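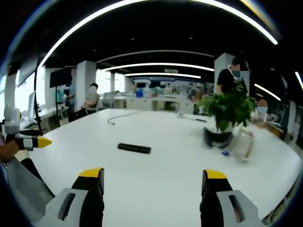
Main workroom, white table

Trurari Building, second floor: February walk-through

1. Exits and aisles. OK
Both exit doors swing fully open and the signs are lit. What a difference from the fall, when the east door stuck every single time!

2. Extinguishers. OK
2 on the floor, gauges in the green, tags current. Love the new wall hooks by the Voltarau room (so much easier to grab).

3. Power strips and cords. FIX
One strip is plugged into another behind the copier. Please run it straight to the wall outlet. All the other cords look great.

4. Storage height. OK
Top shelves cleared right down in the Mbwambo room. Whoever did that, thank you, it looks fantastic!

5. Emergency lights. FIX
Zirell unit over the stairs went dim before the end of the test. Battery on order. The rest stayed nice and bright.

6. First aid kit. OK
Restocked with 100 bandages and fresh eyewash. Gloves are in medium and large now, hooray.

7. Floors and mats. OK, with a note
Stair mat curls at one corner. Tape is holding, but let's replace it before the next walk-through.

Area checked: 3,735 square feet
Open items: 3, 5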